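# Small grocers vs the big shop – has anyone properly switched?
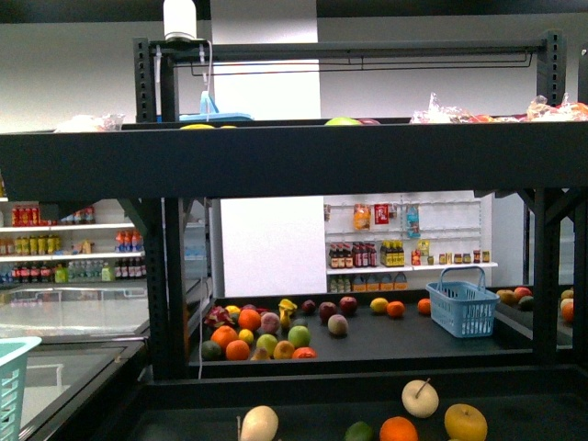 ## Original post

**murdo_c**

Right, I've been meaning to write this up since April and the kettle's on, so off we go.

We moved to Girnthorpe last year and for the first few months I did what I've always done, one enormous supermarket run with a list as long as my arm and a freezer I couldn't close. Then my neighbour took me down to Pomar, the little greengrocer past the post office, and I haven't really looked back. The fruit! I'd forgotten a plum could taste of anything. I go in most mornings now on my way back from walking the dog, buy what I fancy for that night, and that's dinner sorted.

What I'd love to hear is whether anybody here has made the full switch, as in no big shop at all, and how you handle the dull stuff like dish soap and flour. Also what you cook when you're buying by the day. I've gone a bit mad for stewed fruit and would welcome being talked out of it, or further into it.

– Murdo

---

**wilmadrummond**

Further into it, please! Stewed plums with a spoon of plain yogurt is my breakfast from late summer until I run out of plums. Leave the skins on, go very easy on the sugar, and put a strip of orange peel in the pot. Fish it out before it goes bitter.

I've been shopping small for years and the dull stuff is dead simple. I get one delivery a month with flour, rice, tins, laundry powder, loo roll, all of it. Everything else I carry home. You need a decent bag and you need to stop thinking in weeks, that's the hard part. I still catch myself buying a third cabbage.

---

**hatem_b**

I'm going to be the grump. I tried this for most of a winter and went back to the supermarket.

It's lovely if you're home during the day. I start at 5 in the morning and by the time I'm finished, slept and fed, the little shops are closing and the good greens are gone. I was paying more for what was left over. Buying "what I fancy" every day also meant I bought more, full stop. With a list I'm sensible. Standing in front of a heap of peaches I am not.

No argument about the taste. Supermarket tomatoes are a crime.

---

**murdo_c**

> Standing in front of a heap of peaches I am not.

Ha, fair. I came home with figs yesterday and no plan for them at all.

Hours are a real problem, I grant you. Pomar shuts at half past five and I only manage because I work from the back bedroom.

---

**audreyanne.p**

Hello from Stadutholm! We're a family of six here so I read these threads with envy. I do both. Supermarket for the heavy things, and then the kids and I walk to the fruit shop after school and each of them gets to choose one thing. It's how my youngest started eating persimmons. She picked one for the colour, hated it because it was rock hard, and then we left the next one on the windowsill for ages and she ate it with a spoon like pudding.

So my tip for Murdo is to learn your ripening. Pears, mangoes, persimmons and avocados you can buy hard and stagger along the counter. Then you don't need to go every day and you still get the good stuff. Put them in a paper bag with a banana if you're impatient (I always am).

And figs: halve them, hot oven, bit of honey, soft cheese. Done before the kids have set the table.

---

**adel.abdelaziz**

Long reply coming, sorry, this is my favourite subject.

I grew up over a fruit shop, my uncle's, and I still judge every shop by its smell. Walk in the door and breathe. If you can smell melons, buy a melon. If you can smell nothing, buy onions and go home.

On money, I kept receipts for a while because my wife and I had the same disagreement Hatem is describing. In the supermarket month we spent $1,460 on food for the household. The month after, small shops only, came to a little less, and I was so pleased with myself until she pointed out we'd been eating down the freezer the whole time. So I won't claim it's cheaper. I think it's a wash if you cook, and dearer if you don't.

Things I only buy from a greengrocer:

- herbs, since you get a proper bunch and they haven't been sweating in plastic
- stone fruit, always, and I ask which box was opened that morning
- anything I want just one of
- bruised apples for sauce, which most shops will let go cheap near closing

Ask about that last one, Hatem! Your hours might suit you better than you think.

---

**hatem_b**

Okay, the bruised apples idea is a good one. I didn't know you could just ask. Feels cheeky.

Still think the receipts prove my point more than yours, mind you.

---

**adel.abdelaziz**

They prove my wife's point, she's asked me to tell you.

---

**wilmadrummond**

Not cheeky at all. They'd rather sell them than compost them. I had a whole flat of soft apricots once and got 20 jars of jam from it. 21 if you count the one I dropped on the kitchen floor, and I'm still finding sticky patches behind the stove.

One thing I'd quarrel with, Adel: smell won't help you with citrus. Go by weight. Pick up two lemons the same size and take the heavier one, it's got the juice. Same with grapefruit.

---

**adel.abdelaziz**

Agreed on lemons. Limes too, and go for the smooth-skinned ones. I will defend smell for mandarins, though. Scratch the skin near the stem with your thumbnail, very discreetly.

---

**audreyanne.p**

Please don't scratch the fruit, the rest of us have to buy it!

Has anyone got a good one for quince? The lady at the counter says to poach them for hours and I don't believe her.

---

**wilmadrummond**

Believe her. Low oven, lid on, three hours at least, and they go the most beautiful deep pink. There's a version in the old Vasylenko preserving book with bay leaf, if you can find a copy second-hand. Mine has no cover left and the quince page is stuck to the one after it.

---

**murdo_c**

This is brilliant, thank you all. Honey figs tonight, then quinces as soon as they're in. I've put in for a monthly delivery of the boring things on Wilma's advice – flour, rice, dish soap, dog biscuits – so I suppose I'm doing the full switch.

Hatem, I'll report back on the spending. I have a feeling you're going to enjoy it.

---

**hatem_b**

Keep the receipts. And tell us how the figs go, we've got a tree at the back that the birds have left alone for once and I've no idea what to do with them all.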